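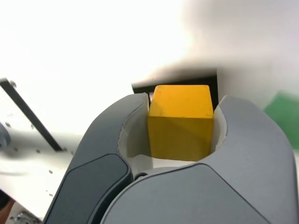
Liên Lý wrote in under my last column to say that the Bilcombe Open deserves its bigger draw, that more players means more tennis, and that I should try enjoying something for once. Fair enough on the last part. I still don't buy the rest.

The organizers want to stretch the event from one week to 10 days next May and call it growth. Growth of what? The final this year drew 3,101 people, a good crowd for a club with one real show court. The early rounds were another story. I sat through a first-round match on Court 4 where I could hear both players breathing, and a ticket for that session cost $29 less than a painful fill-up at the Pendier station down the road. Adding three more days of that doesn't make a bigger tournament. It makes a longer one.

Then there's the ranking cutoff. Tâm Đồng got into the main draw at No. 109 and played the best match of the week, a three-setter that ended under the lights with half the crowd already in their coats. The player at No. 129 had to win two qualifying rounds first, and came out of them sharper than most of the seeds. Supporters of the plan say a larger draw would spare players like that the grind. Maybe so. I think qualifying is some of the most honest tennis we get at this level, and I'd hate to see it shrunk to a morning.

We've watched this before. Biltley added days, then a second sponsor, then a night session that started so late the buses had quit running – and two years later it was back to a week, with a smaller purse.

If there is money for three extra days, put it into prize checks for the first round. Fix the drainage on Court 6 while you're at it. I'll believe in the 10-day Open when someone shows me who's planning to sit there on the second morning.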